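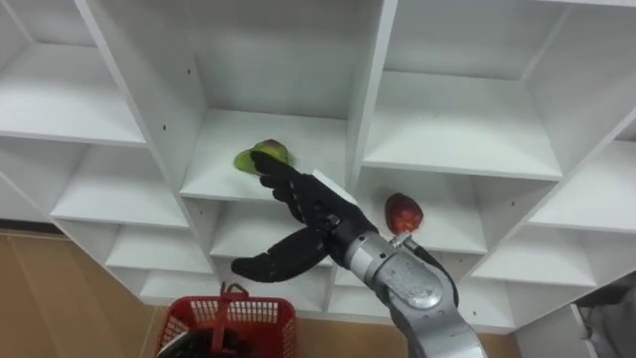 Burau, July

Can a robot put the groceries away yet? Asking for a household that won't

Posted by pantry_of_regret in Home & Shop Automation

I run a small furniture repair shop out of the ground floor of my house, so I have two places where things never get put back: the kitchen upstairs and the parts shelves downstairs. Every few months someone sends me a clip of a robot folding a towel and tells me my troubles are over. Then I go look at the towel and it has taken the robot longer than it takes me to do the whole basket, including the part where I sit down.

What I want is modest. Fruit goes on a shelf or comes off a shelf. Hinges go in the hinge cubby. Somebody picks the sandpaper up off the floor. I was quoted $3,597 for a year's lease on a Cludora arm with a five-finger hand, plus setup, plus something called an "environment review," where I gather a person comes over and is disappointed in my house.

So, from people who have lived or worked with one of these: is the thing able to do chores now, or would I be paying to watch it think about an apple? I have cube shelving in both places, if that matters. Ceilings are normal. Patience is limited.

brasstacks_and_woodscrews
Shop owner, member for 5 years

It depends on what you call a chore. We leased a Stosine unit for the packing bench and kept it through two renewals, so I'm not a hater.

Picking one apple off an open shelf is about the friendliest job you can give a hand like that. Plain white cubbies, a red apple or a green fruit sitting out near the front, a basket down low with an open top. Good contrast, nothing stacked, nothing behind anything else. If your kitchen looks like that, congratulations, and also I don't believe you.

Where ours fell down was everything next to the easy job. An apple at the back of a cubby means the whole forearm has to go in after it, and the forearm is a lot fatter than yours. Round things sitting near a lip roll when they get nudged, and a fingertip arriving a hair too low is a nudge. We lost a good number of drawer knobs that way. They're still under the bench – I hear them when I sweep.

Hinges: no. Ours could pick up one hinge if the hinge was alone. Hinges in a bin are basically one large hinge as far as it was concerned. Sandpaper on the floor it never managed at all, flat stuff on a flat surface is hard for anything with fingers, and that includes my nephew.

What it was good at was the boring middle. Same six cartons, same shelf, same height, all day. It didn't get faster but it didn't wander off either. If you have a job like that, lease one. If you have "a house," I'd wait.

Ask about the environment review before you sign. Ours came with a list of changes to the room, and by the time I'd made them all, the room was so tidy that I could have done the work myself in ten minutes.

mostly_lurking_42

my cousin's building has a robot vacuum and it's fine. gets stuck on the bath mat. why do you need fingers for apples, just put a bowl on the counter

khumalo_row_tenant
Member, top contributor in Kitchens

Going to disagree a little with the first reply, though the knobs made me laugh.

I did a home trial through the Khumalo program, where they set the arm up in your kitchen and you fill in a form every evening about how you feel. I have never been asked so often how I feel about a pear. Our jobs were unloading a basket onto open shelves, then clearing the shelves back into the basket, which I'll admit is a chore only in the sense that digging a hole and filling it in is a chore.

But it got it done most evenings. Slow, yes. I'd start it before my shower and it would be on the last few pieces of fruit when I came out. The thing I hadn't expected is that slow stops mattering if you leave the room. Standing there watching is what ruins it. You end up leaning in with your own hand out, like you're teaching a kid to pour milk.

Things I'd tell the original poster:

Cube shelving does matter. Small cubbies are worse than wide ones, the hand needs space around it, and the thumb sticks out further than you'd think. Ours knocked the dividers a lot until we moved everything to the wide compartments.

Keep things toward the front, but back from the edge by a couple of inches. On the lip is asking for it.

One item per cubby works great. One item per cubby is also no way to store groceries, so make of that what you will.

Bruising. They tell you the grip is gentle and on apples I had no complaints. Peaches, I stopped.

It will not decide what goes where. You have to tell it, and then your household has to agree, and in my experience that second step is where automation breaks down.

For the shop side I'd listen to brasstacks. For the kitchen, see if there's a trial near you before paying for a year. More than 2 weeks of it and you'll know whether you want one or just want someone else to put the pears away.

pantry_of_regret
Original poster

Thanks, both of you, and the bowl person. I measured the cubbies and the downstairs ones are the small kind, so that rules out the shop. I've written to ask about a kitchen trial. The form wanted to know how many surfaces in the home are "generally clear," and I've left that one blank for now.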